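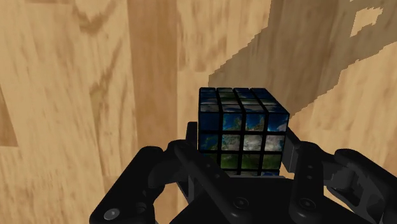 Posted in: Equipment & Facilities > Checklists

Pre-purchase inspection – multi-finger hand, bench 2
Covville site. Filled in by Eduardo Bastos, June
Status: NOT signed off, see items 4, 7 and 11

Going through this fast, quote from Tanui runs out end of month. OK / FIX / N/A then comments.

1. Bench rated for load – OK
Plate on the leg says 200 lb. Hand plus wrist mount is well under. Don't store the spare controllers on the same bench though, I keep finding them there.

2. Power – OK
220 outlet already on that wall. Dedicated breaker, labeled. Label is handwriten, facilities to redo.

3. E-stop within reach of operator chair – OK
Reached it sitting down, either hand. Move the monitor arm and it's blocked, so don't move the monitor arm.

4. Guarding – FIX
Nothing in the budget for a guard at all. Vornden includes a clear front panel, Tanui sells it separate. Need the Tanui panel price in writing before we compare anything. Last year we compared without it and ate the difference.

5. Pinch points – OK with comment
Fingers close on the palm, gaps at every joint. Training sheet has to say no fingers near the palm with power on, even for a dropped part. Current sheet only talks about the arm.

6. Fasteners – N/A until delivery
Torque check at install, again after first week of running. Ask for the torque table up front. Screws on the finger links are the ones to watch going by our old gripper. Paint-mark them on day one.

7. Simulation before hardware – FIX
Cube task runs in sim. Fine. But sim is not a safety check and someone ticked it as one on the draft form. I crossed it out. Need actual grip force numbers from the vendor, max and at low setting. Cenesano had theirs in the datasheet, the other two didnt.

8. Test objects – OK
Cubes are cheap, buy extras. Put them under consumables, not equipment, otherwise purchasing wants an asset tag on each one. Yes really.

9. Cable routing – OK
Strain relief at the wrist. Leave slack for full rotation both ways. Tape is not strain relief.

10. Lighting over bench – comment
Hard shadow on the work surface in the afternoon, around where the overhead shelf hangs. Camera tracking might not like it. Diffuser panel, small money, add to the order.

11. Budget line – FIX
We have 3,000 set aside for install and spares together. Not enough if the guard comes out of it. Options:
– guard on the safety budget (asked, no answer yet)
– drop the second set of fingertips
– push the diffuser to next quarter
I'd go with the first. Do not drop the fingertips, they wear, and lead time from Tanui was long last time.

12. Service contract – comment
Vornden wants 2 years minimum. Read the part on who pays shipping for returns. Cenesano does one year and renew.

13. Lockout procedure posted – OK
Old version on the wall, says "arm" throughout. Usable for now. Update with item 5.

14. Floor around bench clear – OK
Cleared it myself. Keep it that way pls.

Next walk-through once the guard price is in. Send changes to me, not the shared inbox – 4, 7 and 11 have to close before a PO goes out.

E. Bastos

Search this site... Go
Contact Facilities | © Covville | Back to top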